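Depth planes vanish on an all-white cabinet, and the planner thinks the open door is free space
Posted in Perception and Planning, 6 replies hidden, 3 shown
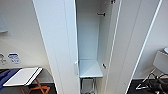
Head camera view, right-hand door open, colour stream only.

Hello all! First post here after a long time reading, and I've got a good one for you.

I'm writing the perception side of a cupboard-tidying task. The robot drives up to a tall white cabinet, opens the right-hand door, puts a folded item on the inner shelf and shuts the door again. The opening part is going brilliantly. I was grinning like an idiot the first time it went through the whole swing without me touching the stop button. The bit after that is where it comes apart.

Everything is white. White cabinet, white door, white shelf, pale walls on both sides. My pipeline is: stereo depth from the head, plane fitting, then a voxel map that the arm planner (Wudero, the current stable one) uses for collision checking. What I get is:

The closed left panel fits nicely when the robot is square on, but once the head is turned and the panel runs diagonally across the view, large patches come back with no depth at all.

The inside of the open door gets merged with the wall behind it about one run in every few. When that happens the door simply isn't in the map, and Wudero cheerfully plans the elbow straight through it.

The shelf is found by its front edge and almost nothing else. The edge is lovely and bright, the top surface is a void.

Below the shelf the cabinet is open and you can see thin chrome tubes through it. Those turn into a cloud of floating voxels that come and go, and sometimes one lands high enough to block the approach to the shelf.

Things I've tried: turning up the stereo matcher's confidence (fewer bad points, but then the shelf disappears completely), turning it down (the chrome goes wild), and a bigger voxel. With the bigger voxel the compartment is so narrow that the planner decides it can't get in at all.

The planner settings are the defaults apart from a 6 second time limit. The map is cleared at the start of each attempt and then updated on every frame while the arm is moving.

Is there a sensible way of getting a proper door and shelf out of this? I'd rather not stick tape or markers on the cabinet, as the whole point is that it should cope with ordinary furniture. Log extract from a bad run:

map: inserted plane 3 (vertical), support low
map: plane 3 merged with plane 1
planner: request accepted, goal = shelf_place
planner: solution found
monitor: contact torque on elbow, stopping

Plane 1 is the wall. Plane 3 is the door. You can see my pain.

Jinfeng Fu

gredomthorpe_lab

Oh, I love this problem! We had the same thing with a white fridge and it's great fun once it starts working.

The main thing I'd say is to stop asking the depth for the door. You opened it, so you already know more about it than the camera does. While the gripper is on the handle you've got the arm's joint readings the whole way through the swing, and those trace an arc. Fit a circle to the arc and you have the hinge line and the radius. At the moment you let go you also know the angle. Put a thin box in the planning scene at that hinge and angle, with the height taken from the cabinet model or a rough guess from the colour image, and mark it as a known object so the map updates can't erase it.

In your picture the outer edge of the door is a bright strip with the duller wall behind, and there's another long line down the hinge side. Those are strong, straight and very easy for a line detector. So once you've let go, use the two lines to correct the angle of your box. Project the box edges into the image, find the nearest detected lines, and nudge the angle until they agree. It's one unknown! You can brute force it. I step through 80 candidate angles either side of the arm's guess and take the best score, and it's done before the head has finished settling.

Do the same kind of thing for the shelf. You say the front edge is good, so trust it. Fit a 3D line to the edge, assume the shelf is level, and extend it back to the rear of the compartment. It doesn't matter that the top is a void if you know where it has to be.

A few details that cost me an afternoon each:

Only record the arc while the grip is firm. If the fingers slip on the handle the circle fit goes off in a way that looks plausible, and then you get a hinge in the middle of the room. Check the residual and throw away the attempt if it's high.

Throw away the first bit of the arc too. Magnetic catches and stiff seals make the arm flex before the door really moves.

Doors drift after release. Look again just before the place motion and refit the angle, and look again before closing.

Add padding to the door box but leave the cabinet walls alone. If you pad everything in a compartment that slim you'll be back to "no solution found".

If you use Nyberg for the scene graph, attach the door as a revolute joint with the fitted hinge and the planner side will pick it up as a moving part. Then closing the door is just a path in that one joint with the hand following, and you don't have to write it twice.

Please post again when you've tried it, I want to see the elbow miss!

pk_voxels

Just turn on the projector. Most stereo heads have an infrared pattern and it's off by default on half of them. White walls are easy with a pattern. Won't help with chrome.

mapmuddler

Agree with a lot of the above, and I'll add the chrome part as it hasn't had much love yet.

Thin shiny tubes are about the worst thing you can show a stereo matcher. The points jump between the tube and the floor behind it, so every frame gives you a slightly different answer, and because you're updating the map on every frame you're collecting all the wrong ones. I'd make three changes.

First, stop updating while the arm moves. Take your look with the head still, build the map, freeze it, plan, move. You can leave a separate, simpler check running for people or anything big coming into the space, and please do. But the fine map should be frozen. I know it feels like going backwards, and I argued against it for ages, but our success rate went up the same morning we did it.

Second, require repeated hits. With the head held still, collect 9 frames and only keep a voxel if it was hit in most of them. Real surfaces survive. The flickering stuff from the tubes mostly goes. It's a few lines of code and very satisfying to watch in the viewer.

Third, and this is the one I'd do even if you skip the others, use your shelf. Once you've got the shelf as a proper solid thing, nothing below it matters for a place motion that stays above it. Fill everything under the shelf height, inside the cabinet outline, as solid. The planner won't go there, the floating voxels have nowhere to be a nuisance, and your map gets smaller. You lose the ability to reach in under the shelf, but you didn't ask for that.

While you're in there, have a look at the two small dark bits inside the compartment, the hook or bracket high up on the right inner wall and the peg just above the right end of the shelf. The peg is the one I'd worry about. It's small enough that a coarse map will miss it, it pokes out from the side, and it's very close to where your hand wants to be if you place towards the right. They're dark on a pale wall, so a plain threshold inside the compartment outline in the colour image ought to pick them both out. I wouldn't try to measure them well. Put a generous box round each one and bias the place pose to the left of the shelf. A folded item with a loose corner will find that peg sooner or later!

On the projector suggestion: yes, try it, it's free. Do check what it does to the closed panel at a steep angle though. On our gloss cupboard the pattern bounced off and we got bigger holes than before. On matt paint it was superb. I don't know which yours is.

One more for debugging. Dump the map and the colour image together at the moment the plan is accepted, every single time, good runs included. We keep the last 200 on disk and there's a little script in the Drudard tools that flicks through them with the planned path drawn on top. Your "plane 3 merged with plane 1" line would have been obvious there. While we're on that line, look at your merge test. I'd bet it compares the normals and the distance with a tolerance that suits tabletops. At a wide door angle the door and the wall behind can have fairly similar normals, and with low support the distance estimate is poor, so they pass. Refuse to merge any plane with low support and leave it as its own thing. An extra plane costs you nothing, a missing one costs you an elbow.

Jinfeng Fu

These are wonderful, thank you both, and pk_voxels too.

Quick update. The merge test was exactly as mapmuddler guessed, copied from a tabletop demo, tolerance and all. With low-support planes left alone the door now stays in the map on the runs I've done this afternoon, though it's ragged. The arc fit is half written. The circle comes out well on slow swings and badly on fast ones, so I'm going to slow the first part of the pull and drop those samples as suggested.

Projector was off. It's on now and the shelf top has points on it for the first time ever!

I'll do the fill below the shelf next, then the boxes for the hook and the peg. Does anyone know if Wudero lets you set padding per object, or only for the whole scene?

gredomthorpe_lab

Per object, but it has to be set before the object is added. If you change it afterwards it's silently ignored until the next scene reset.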